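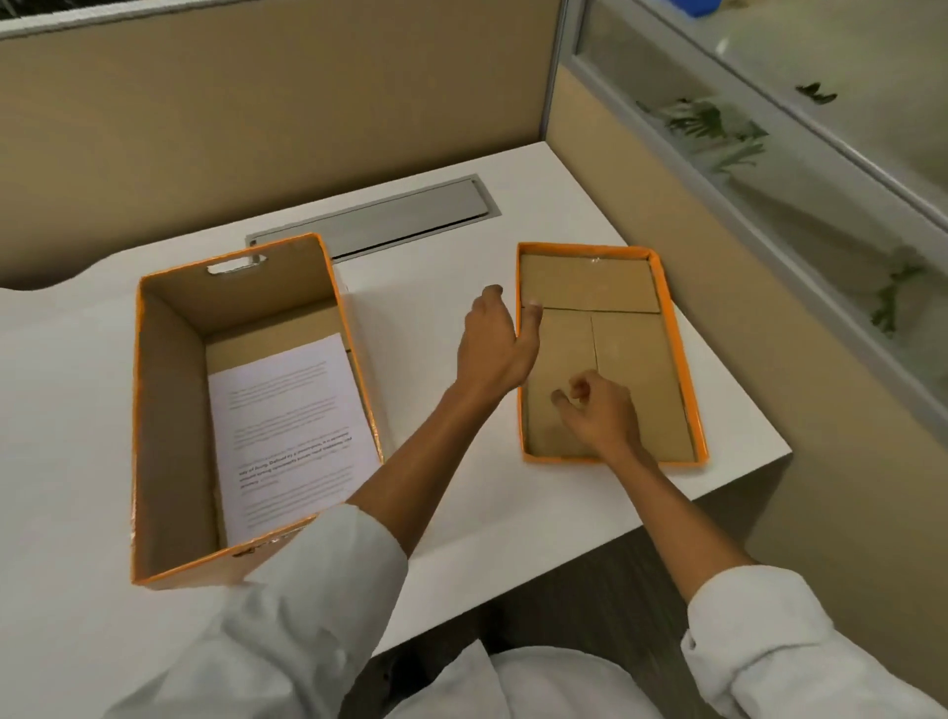 Lid and box, desk, September.

Nunoment is moving to the Villcombe building and everything we can't bear to throw out has to be in a box with a lid by 4. Orange boxes, by decree. Imre Vida ordered them, and he ordered them in the shade you would paint a lifeboat.

I spent a good part of the morning on the cardboard inside a lid. I have a degree. There are panels in there and they meet in the middle, more or less, and I wanted them to meet entirely. I picked at them and pressed on them and picked again, while a sheet of small gray print lay on the floor of the box being no help to anyone. I did not read it. I have read enough this month.

Then the sorting. The Stalleck correspondence goes, Fu's invoices stay, and in between is a great swamp of things printed out by people who have since left. I found a memo of mine on saving paper. It runs to 2 pages, and there were several copies.

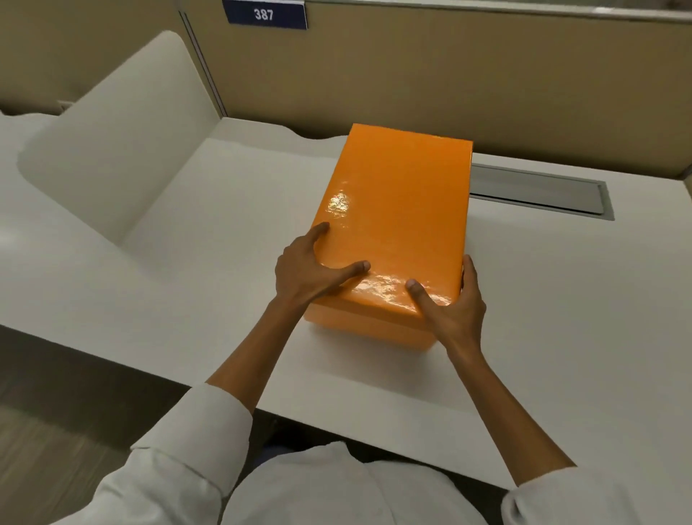

I will say the orange has grown on me. It's so shiny that the ceiling lights come back up at you off the top, and my white shirt, a poor choice for a day of dust, looked almost festive next to it. Imre came by and asked whether I was "making progress." I squared a box up with the edge of the desk and said yes.

He told me the inventory has 3,570 items on it and that 3,000 of them are already accounted for. I asked what the rest were. He looked at my cubicle for rather longer than I thought polite.

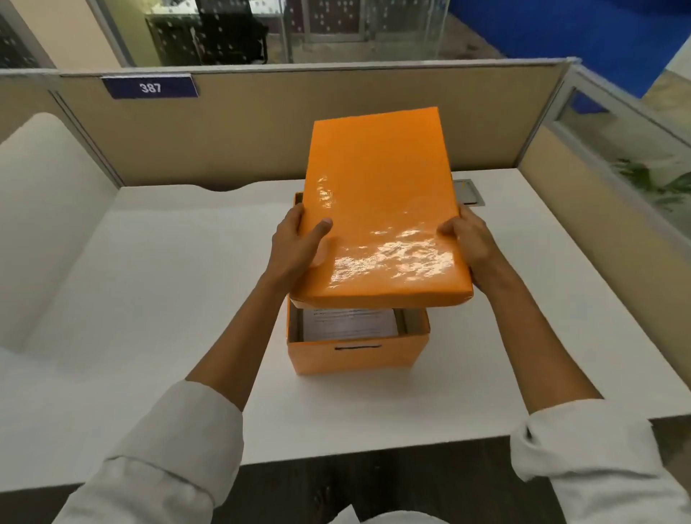

Papers go in standing up, which I insist on. Lay them flat and you never see the bottom ones again — although with the Stalleck business that might be a kindness. The lids are the other thing. One side goes down sweetly, you go after the opposite side, and the first one has thought better of it. I've started lowering them with both hands, like a man putting a hat on a bishop.

Sleeves rolled, no lunch to speak of, an apple at my desk. Must ask Imre tomorrow who has the labels.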